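Plillbridge treetop walk - boards lifting on the second span?

ropewalker_dv
Went round the treetop walk at Plillbridge this morning and the second span was roped off again. Staff member said "routine". It was roped off in June as well, and 3 of the slats near the far platform looked newer than the rest. Does anyone know what the fixing method is on that bridge?

Zervas_fan
Coach screws into the bearer, or they were when it opened. Planedo did the refit and I think they went over to through-bolts on the first span only.

ropewalker_dv
That would fit. Screws into end grain will work out under foot traffic whatever you do.

mill_lane
They aren't into end grain. The bearers run lengthways and the screws go in from the top, so it's side grain. The problem is movement across the width of the board. One fixing each end would be fine, two each end and the board splits.

Zervas_fan
Two each end is what I remember. Happy to be corrected.

mill_lane
Then it needs slotted holes. Lostden had the same trouble on their rope bridge and shut it for 15 days to redo the lot.

ropewalker_dv
Going back for the weekend with a torch to look from underneath. Half packed already.

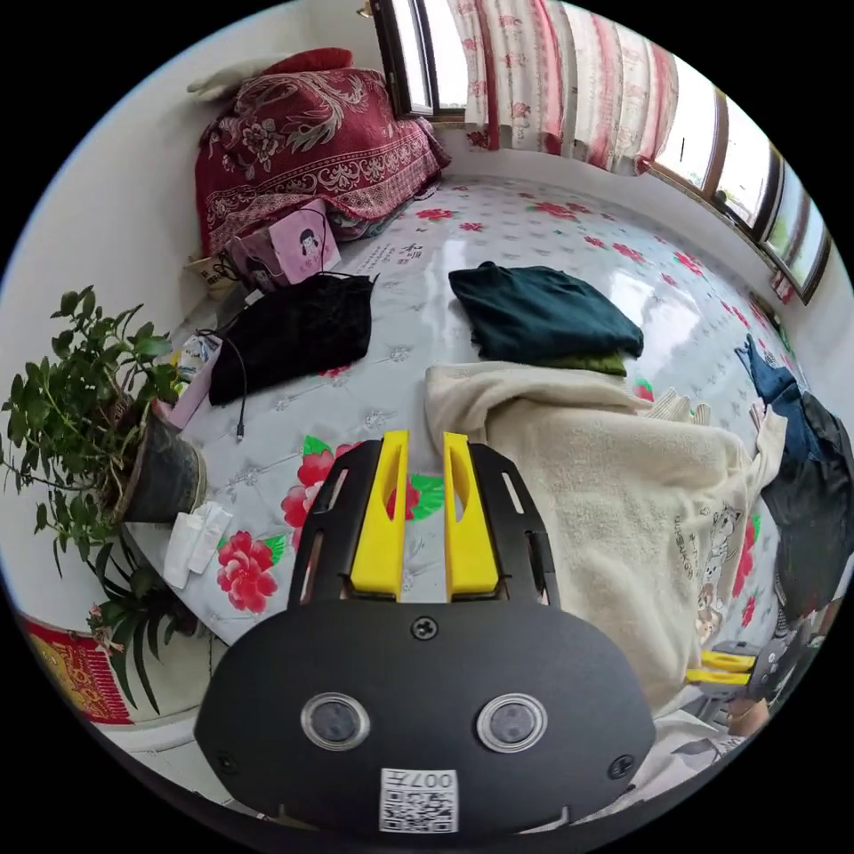 Clothes on the bed, peony sheet

mill_lane
You won't see much from below, there's netting under the whole span. Go early, before the queue builds. The walk takes up to 22 people at a time and you can feel the difference in the deflection.

Zervas_fan
I don't agree that deflection tells you anything about the slats. The cables carry that. A loose board rattles whether the bridge is full or empty.

mill_lane
It tells you whether the boards are binding on each other. If the gaps are too tight they lift at the ends when the span sags.

ropewalker_dv
Will listen for both and report back.

Last updated: 16:40

Comments

Demyd Vakulenko
The first span was through-bolted before the refit. I walked it the season before and the nuts were visible from the stairs.

Chun-yin Hsueh
Is the ground-level route still open when the span is shut? Taking my mother and she won't do the bridge anyway.

Demyd Vakulenko
It was in June. Entrance is by the lower gate.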